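How cloth folds: shorts, creases and flat surfaces
From the Rillthorpe Young Makers pages, Materials section

Cloth does not behave like card or wood. A sheet of card keeps its shape when it is lifted by one corner. Cloth bends under its own weight and hangs down from the place where it is held. The word for this is drape. Heavy cloth with a loose weave usually has more drape than thin, stiff cloth.

What a crease is
Most cloth is made of threads, and each thread is made of thinner fibres. When cloth is bent, the fibres on the outside of the bend are stretched a little and the fibres on the inside are squashed. If the bend is gentle, the fibres spring back. If the bend is sharp and is pressed for a long time, they stay bent. That is a crease.

Polyester, a kind of plastic fibre used in a lot of sportswear, springs back well. Cotton does not. This is why a cotton shirt left in a heap needs ironing and a football shirt often does not.

Folding a pair of shorts
Shorts have two legs joined to one waistband, so they can be folded down the middle. Both halves are the same shape, or nearly.

1. Put the shorts on a flat or padded surface.
2. Find the waistband and the two leg openings.
3. Pull the bunched parts outwards until the cloth lies in one layer front and back.
4. Fold one leg over the other. The side seams should meet.
5. Bring the leg openings up to the waistband.

Step 3 takes the longest. A heap hides its edges, and it helps to look for a stripe, a seam or some lettering to work out which way round the shorts are. Hold the cloth at an edge and pull slowly. 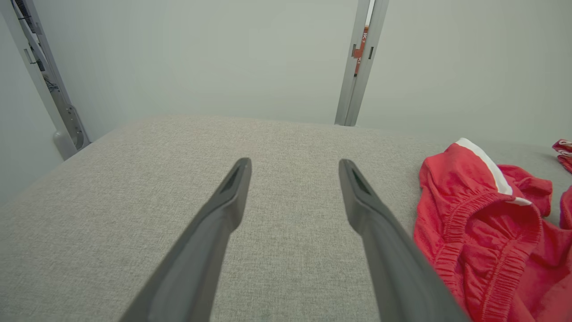 Red shorts on grey fabric, bunched up in both views. 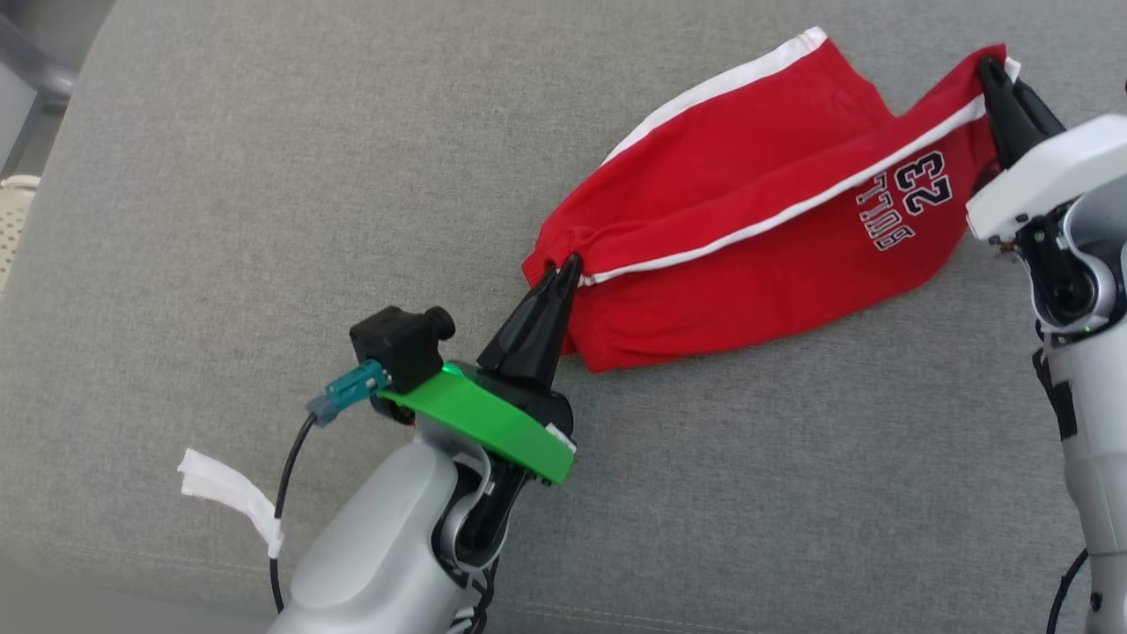

Readers at Lundach school wrote in to say that they fold shorts on the carpet, and that the cloth slides about less there than it does on a table. The word for this is friction. A woven surface is rough when seen close up, and its threads catch slightly on the threads of the garment. A polished table has less for the cloth to catch on.

Try it
Take a cotton tea towel and a polyester sports top. Crumple each one, put a heavy book on it and leave it for 60 minutes. Take the books off and compare the creases. Write down which cloth has more -- and look again after 2 hours, as some creases fade without any help.

Words used on this page
Drape: how cloth hangs.
Fibre: a very thin strand. Many make a thread.
Friction: the force that slows sliding.
Seam: a line where two pieces of cloth are joined.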